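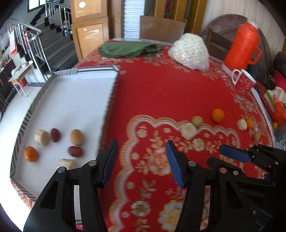 Mabli Beddoe reckons the second batch of dough was under-salted and that this, more than the flour, is why it ran away from us. She may be right. I have no note of the salt going in.

Sunday, Clekcombe kitchen. Room warmer than I like for July. Two doughs, both 700 g flour and 400 g water, same starter (Nava). First one mixed at 7 am, folded every half hour, shaped at noon. Tight, good skin, slight tear on one side. Second one got the Brondska wholemeal and was slack by the third fold. Baked it in a tin.

Crumb of the first even, crust a bit pale. Second sour and gummy near the base. Yusri prefers it toasted.

Next time: weigh the salt into a cup before starting and write it down. Drop the water for the wholemeal. Oven on 5 minutes longer before loading. Ask Intan for the other thermometer back.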